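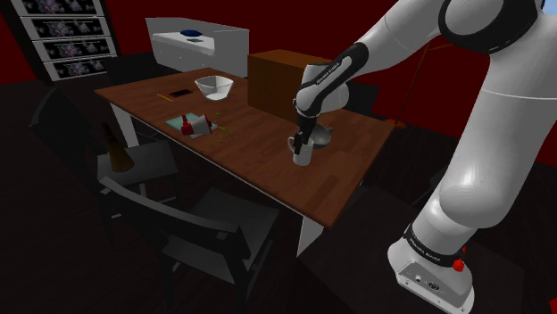 Nirutov Tabletop review: the simulator that got me collecting demos again

Last updated: 25 Mar 2026

I've been using Nirutov Tabletop most evenings for the past month and I'm properly fond of it. It's a simulator for gathering manipulation demonstrations: you pick a room, pick an arm, drive it with whatever controller you've got, and it saves each go as an episode you can train on. I'd been using Karau before this, and had more or less given up collecting anything with it (one grey table, one cube, endless menus).

The rooms are what won me over. They're dressed like places people live in, with dark walls, chairs pulled up to the table, a sideboard at the back, bits and bobs lying around that have nothing to do with the task. My policies used to fall to pieces the moment a stray pencil or a phone turned up near the target. Mug pickups trained on the cluttered rooms cope far better, and I'd buy it again for that alone!

Driving the arm is lovely. I use a cheap gamepad, and the Franka follows it smoothly enough that my demos don't have that horrible stop-start wobble. Grasping a mug by the rim took me an evening to get the hang of, fingers down inside and a gentle close, and after that I hardly fumbled one. If you do fumble, a single button bins the episode and resets the room. Bless whoever thought of that.

I recorded 495 mug episodes over four evenings and 490 of them exported without a murmur. The other five had a gap in the gripper readings, and the export log told me exactly which ones to redo. Loading them into Cleletberg for training needed no fiddling at all.

Grumbles, then. The lighting leans gloomy, and turning it up means editing a settings file. Chairs sometimes block the default view on the near side of the table. My laptop fan howls once a session goes past 3000 frames. And the Mäkelä hand tracker, which I'd love to use, isn't supported until June.

I've moved on to bowls now, which are much harder (wide rims, very little to pinch), and I'm having a great time with them.

Contact | Copyright 2026 | Back to top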